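Filed under: Music & Performance > Singers' Lives > Open Papers
Shares 15 | Comments 3

4. The discovery story and what it is worth

4.1 Where the story comes from

Most printed biographies of concert singers contain a moment when somebody hears the young person sing and says that something must be done about it. The somebody is a church organist, a school music teacher, or a visiting conductor who was only passing through. Writers on vocal careers have tended to take these moments as evidence about training and access. We doubt that they can carry that weight, and this section sets out why.

Our material is the set of 209 biographical notes printed in the Stavport festival program books, described in Section 2. Of these, 84 contain a discovery story by our definition: a named or described older person, a first hearing, and a change of plan that follows from it. Two of us coded the notes separately. We disagreed mainly over notes in which a parent did the hearing, and in the end left those out. A reader who would put them back in will get a larger number and, we think, the same problem.

Only 15 of the stories could be matched to any source that did not come from the singer or the singer's agent. By a source we mean a letter, a school concert bill, a parish newsletter or a local newspaper item from within a year of the supposed event. That is a low bar. A concert bill shows that the child sang and that the organist was there. It does not show that the organist noticed.

The case of the soprano Viera Kratochvíl is a useful one, partly for the amount of paper it left behind. In her earliest Stavport note she "began singing in the Sokol children's choir." Four seasons later she was "discovered at nine" by the choir's director, Vilém Kubíček. In the note after that Kubíček has become her first teacher, and the audition at the Binditz conservatory is said to have been his idea. The choir's own attendance book gives her as a member for two winters and says nothing about lessons. Kubíček did teach private pupils in those years, but his lesson diary, which his family let us read, has gaps, and we would not lean on it in either direction.

It would be easy to call this invention. We see no good ground for doing so. Kratochvíl may have remembered more as she was asked more often, and she may have been too modest in the first note, or had too little space. What can be said is that the later versions are longer and firmer, and that nothing dated was added to support them. Earlier writers quote the last version as a matter of course. It is the fullest one, which seems to us a poor reason to prefer it.

A second difficulty is that the notes are not independent of each other. Singers represented by the Flovo agency share whole phrases. "A voice already of unusual warmth" turns up for a mezzo, two tenors and a boy treble, and in three of those cases the person who is meant to have said it is different. Jamie Bramwell, who edited the program books for most of the period, told us that notes arrived by mail, were cut to fit the page, and were then sent out again by the agencies in their cut form the following year. If so, some of what looks like agreement between sources is one text coming round a second time. Bramwell was speaking from memory, of course, and we hold that account to the same standard as the rest.

Ansari's reading of the festival notes treats the discovery story as a sign that formal entry routes were closed to singers from small towns. Forough Ansari may be right about the routes. The stories do not show it. They are just as common among singers who grew up within reach of Binditz and went to its junior school, where entry was by an ordinary test. A pattern found equally in both groups can't be explained by something that happened to one of them.

We looked next at length. Notes under 50 words almost never contain a discovery story, whatever the singer's background. Once the books were enlarged and agents were offered a half page, the stories multiplied. Page space is a dull explanation, but it accounts for more of the change over time than any of the social explanations we tried, and we would ask that it be ruled out before others are brought in.

Figure 1. Cream-white tray with rounded corners and a low rim, on a matte gray surface.

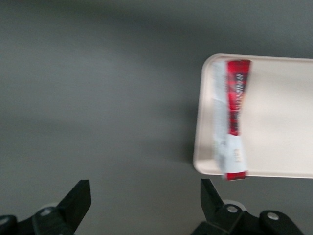
4.2 Names, marriages and the wrong file

A smaller matter, though it has caused more plain errors than the one above. Singers who changed or joined surnames on marriage are often split into two people in the indexes, with the childhood choir under one name and the career under the other. Raghavendra Venkataraman's checklist, still the best available, does this at least twice, and the alto left without a childhood in its pages has since been described in print as a late starter. She was not. The choir lists have her at eight years old, under her father's name.

We checked birth names wherever the notes gave them, and where they did not we left the entry alone. This means our count of late starters is probably too high. We do not know by how much, and we distrust any figure that claims to correct for it without going back to the parish and school lists.

Page last changed 2019-11-08
Print this section | Save | Shares 15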